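Zeltov Planner – Frequently Asked Questions

General

What does Zeltov do?
Zeltov turns a target pose into a joint trajectory for one or two arms. Perception is handled by a separate package, Uma.

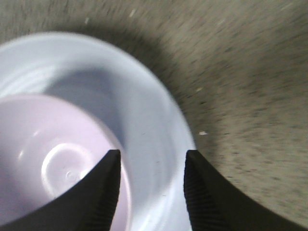 Collision meshes are loaded once at startup. If you change a gripper, restart the node – a reload does not refresh the finger geometry.

How many grasp candidates does Uma return?
The default is 16 per object. Low-scoring candidates are dropped before planning. 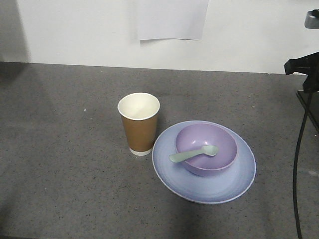 What happens if the planner times out?
The arm holds its last commanded position and the node reports PLAN_TIMEOUT. The limit is 800 ms and can be set per request.

Can I plan in the wrist camera's coordinates?
Yes. Publish the hand-eye transform first.

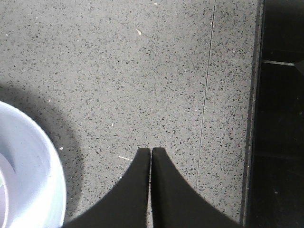 Calibration and Setup

Why are my grasps offset to one side?
Usually a stale hand-eye transform. Recalibrate with at least 12 poses and vary the wrist rotation between them.

Do both arms share one world frame?
Yes, set in world.yaml.

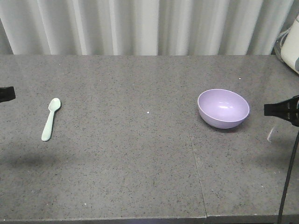 Logs and Support

Where are failed plans stored?
In the logs/failed folder. Attach the newest file to your ticket.

Last updated 18 July 2025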